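How to Wrap Your Own Hands for Boxing Training

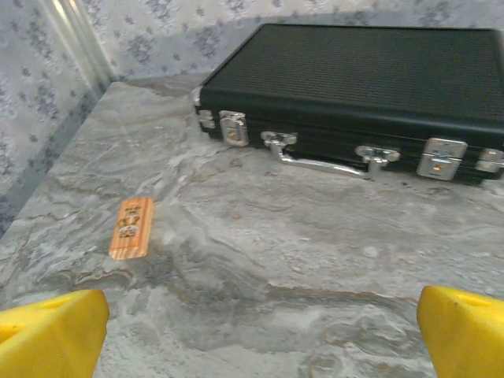 Black case lying flat on a grey marble countertop.

If you have just joined a boxing gym, the first thing that will make you feel clumsy is probably the wraps, long before anybody asks you to skip rope or throw a jab. They unroll across the floor, they twist, you end up with a great lump over your thumb, and the person next to you has finished both hands while you are still looking for the loop. Please don't let it put you off! I wrapped badly for most of my first winter at the gym in Ukthorpe, and these days I can do both hands while holding a conversation.

What follows is for training wraps, the reusable cloth kind with a thumb loop at one end and a hook-and-loop strip at the other. Gauze and tape for a real contest is a different job, done by your corner under the rules of whoever is running the show, so leave that to them.

What you need

A pair of wraps, 180 inches long for most adults. Shorter ones (108 inches) are sold for kids and for smaller hands, but if your hands are average I would go straight to the long ones, as you can always take an extra turn around the wrist. Semi-elastic cloth is easier to learn on than stiff cotton. Mine are a plain pair from Flenlow, and I have a second pair from Haugland that are a bit stretchier and that I use for the heavy bag.

Before you start

Take off your rings and your watch. Roll the wraps up beforehand with the closure strip in the middle, so that the thumb loop is the last thing left on the outside. Spread your fingers wide and keep them wide the whole way through. I can't say this often enough, and the coach at Eleck still says it to grown adults who have been coming for years. If you wrap a closed hand, it will feel lovely until you make a fist, and then it will feel like a tourniquet.

Step 1: The loop

Put the loop over your thumb and bring the wrap across the back of your hand, toward the little-finger side. If it crosses your palm first, you have it the wrong way around, and it will tend to loosen when you close your fist.

Step 2: The wrist

Go around the wrist three times, working slightly up the forearm and overlapping each turn by half. Keep it flat — wrinkles turn into sore spots by the third round. Snug is what you want here, and firm enough that the wrist doesn't flop.

Step 3: The knuckles

Bring the wrap diagonally over the back of the hand and go around the knuckles three times. Check that the cloth covers the knuckles themselves and hasn't slid down behind them, which it loves to do. Some people like a folded pad of cloth here. Try it without first and see how your hands feel after a bag session.

Step 4: Between the fingers

From the wrist, come up across the back of the hand and pass between the little finger and ring finger, then back down across the palm to the wrist. Do the same between the ring and middle fingers, and again between the middle and index fingers. You will make an X on the back of your hand each time. It is fiddly, and if you run into trouble just unwind to the wrist and go again.

Step 5: The thumb

Take one turn around the thumb, go behind the hand, and lock it with another pass around the wrist. One turn is plenty.

Step 6: Finish

Use what is left on the knuckles, in a figure eight if you have the length, and end at the wrist with the closure strip pressed down flat.

Checking the fit

Make a fist and hold it. It should feel tight when closed and comfortable when open. If your fingertips tingle, go cold or change color, take the whole thing off and start over, even if class is about to begin. A wrap that is too tight will not loosen up nicely inside a glove.

Looking after them

Wash them in a mesh bag, or you will be untangling them from your T-shirts until supper. Close the strip first, use a cool wash, skip the fabric softener, and hang them to dry. Two pairs make life much easier if you train more than twice a week.

As for speed, I took 7 minutes per hand when I was learning and was very proud of it. Practice in the evening in front of the television, left hand first and then right, and you will find that the second hand is always harder. It still is for me, a little.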